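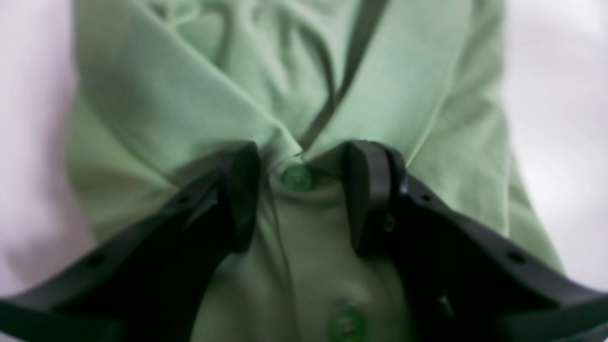

Ticket status: Closed – resolved
Queue: Student Systems, Faculty of Business
Raised by: Accounting program office, Wasik campus
Category: Marks transfer, Zekgate to Brinico
Priority: High

Original request

We released final marks for first-year accounting in Zekgate this morning and ran the transfer to Brinico at 9.40 am. The transfer screen says Complete. When we open the results sheet in Brinico, 139 students have a blank where the final mark should be. The unit has 1,126 enrolments across both campuses. All of the blank ones have a mark showing in Zekgate.

We have tried:
Running the transfer again (same result, same students)
Logging out and clearing the browser cache
Running it from a different staff account
Releasing one student's mark by itself (Complete, still blank)

Results have to be certified before the board of examiners meets. We would prefer not to key them in by hand.

Log

10.15 am
Ticket picked up. Transfer history in Zekgate shows both runs as successful with no rejected rows. Asked the program office for an export of the blank records from Brinico.

11.05 am
Export received. All the blank records belong to the Ankrah campus. Not every Ankrah student is affected, so it isn't the campus code on its own. Checked the grading schema on both sides and they match. Checked for encumbrances and fee holds. There are a few, but students with holds turn up in both groups.

11.50 am
Compared an affected Ankrah student with an unaffected one. The affected student is enrolled in version 2 of the unit, the other in version 1. Version 2 was set up in May when the assessment weighting changed. The Zekgate class list has them all in together under version 1.

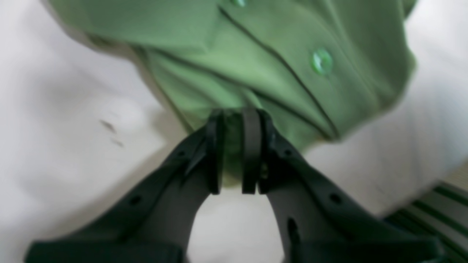 Accounting program office: Yes, the late enrolments at Ankrah went into version 2. We were told the versions would be treated as the same unit for marking, so we kept one class list. Can you confirm the marks themselves are right? The exam weighting is different and we don't want to certify the old one.

12.20 pm
Checked the gradebook calculation. It uses the new weighting for the whole class, so the marks are correct for version 2. That leaves a question over the version 1 students, and it is one for the faculty to answer – Student Systems can't decide it. Have asked the program office to check the approved unit outline.

Cause of the blanks: Brinico looks up each incoming mark by student number, unit code and version. Where the version doesn't match an enrolment, it drops the row and still sends back a success message.

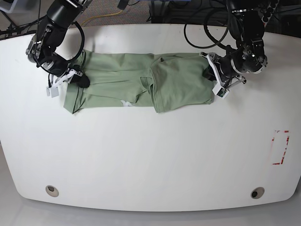

The message is a known fault with the vendor. Until it is fixed, Complete on the transfer screen only means the file arrived, and the count on the Brinico results sheet needs to be checked as well.

2.10 pm
Mapped the Zekgate class to both unit versions and re-ran the transfer for the affected students only. Results sheet now shows 1,126 marks and no blanks. Spot-checked a handful against Zekgate, including the one the office released individually.

2.45 pm
Program office confirms the unit outline was amended for all students, so the new weighting stands for version 1 too. No marks to change. 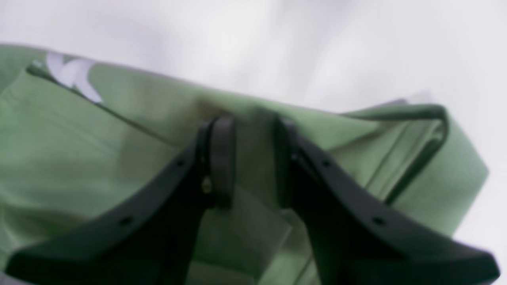
Folded green fabric on a white surface.

Follow-up
Mapping to be added to the class set-up checklist for next semester. Vendor case updated with the log from the second run. If the blanks come back after a late enrolment, reopen this ticket and attach a fresh Brinico export.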